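Speaker Notes: Reporting Outages to the Public
Hastholm Shared Services, Network Operations
Presenter: A-yeong Heo
December 2020

Opening

Good morning, and thank you for attending. My remarks concern the public status page that Hastholm maintains for Sevus and Moon, and the changes we propose to the way an outage is declared. Questions on billing credits should be held for Mr. Janjua, who speaks after me.

(Pause for the agenda slide.)

The present page was put into service in March. It checks each site at fixed intervals and shows green or red. From then until the close of our review it recorded 1736 alerts. Of these, 1421 were cleared by the next check without action by any member of staff. The duty engineers were called for all of them.

We draw two lessons from these figures. A single failed check is poor evidence of an outage, and a page that turns red on such evidence teaches customers to ignore it.

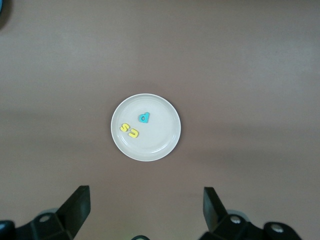
The first proposal is to separate the check from the declaration. Under the new rule, a site will be shown as down only after 3 failed checks in a row, made from at least 2 locations. Until that point the page will read "Under review." Visitors should find the page as plain as the white plate on the slide, with one service name, one state and the time of the last check. Response time graphs will move to a second page, where those who want them may still consult them.

(If asked: the graphs are not being withdrawn.)

User reports

The second proposal concerns comments left by visitors. Ji-hoon Shin's team read the comments received for Moon over the summer. Many described a fault in the visitor's own connection, and several concerned a different site altogether. We recommend that the comment box be replaced by a short form asking for the service, the region and the error shown. Reports will be passed to the duty desk and will not change the public status by themselves.

Seung-woo Lim has asked that the form work without a login. We agree.

Open matters

Bellier, which hosts the page, shares a power supply with part of Sevus. Si-eun Yeom is preparing a paper on moving it to a separate site. I am not able to give a cost today.

(Leave the contact slide up. Hand over to Mr. Janjua.)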